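August 2026, Osberg bench notes, kitchen sim

Toaster task again. The Grillen write-up claims the policy is fine after 600 training episodes. I don't buy it. Seven of our 80 evals got logged as success, and I would throw out six of those — the checker only asks where the wrist ends up and ignores the bread.

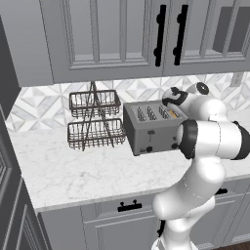
Also want to know who set the friction values. Toaster contact looks wrong to me, and if the body can shift when the arm leans on it, the slot positions we feed in are stale.

Wrist view needs its own check. The Shehata branch trains on it alone, and I can't see how that gets depth to the slots.

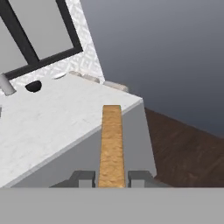 Before the September demo: rewrite the checker, fix the seed, rerun on the Pesudard machine. No new training until then, whatever the loss curve says.
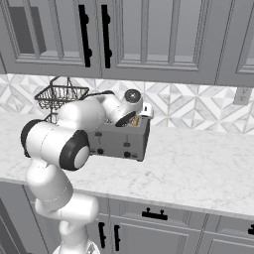
Side view, wrist over the toaster slots, toast showing.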